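Acta de la reunión de seguimiento — Lavandería industrial Monden
2025-02-26

Preside: Jennylyn Castillo
Asisten: Producción, Mantenimiento, Compras y Calidad.

1. Acta anterior
Se aprueba el acta de enero sin modificaciones.

2. Consumo de agua
La línea Rebane consumió 123 m³ en el periodo, frente a los 17 de la línea auxiliar. Mantenimiento atribuye la diferencia a la válvula de retorno —sustituida ya una vez— y solicita parada de media jornada para revisarla. Se autoriza.

3. Contrato con Drustov
Compras informa de la oferta de renovación del suministro de detergente. El precio por bidón sube alrededor de un 25 %. Se acuerda pedir presupuesto alternativo a Zorance antes de firmar. Queda pendiente la cláusula de retirada de envases.

4. Clasificación de textiles
Calidad propone separar la ropa blanca de la de color en recepción y no en la boca del túnel. Producción objeta la falta de espacio junto a la báscula. Se probará en un solo turno. El código de incidencia será el 2075.

5. Ruegos y preguntas
Se recuerda que los partes de avería deben entregarse firmados. Producción pregunta por la reposición de guantes; Compras responderá por correo.

Sin más asuntos, se levanta la sesión.

Anexo

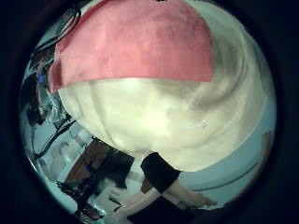 Fig. 1. Tela rosa sobre pieza blanca (punto 4).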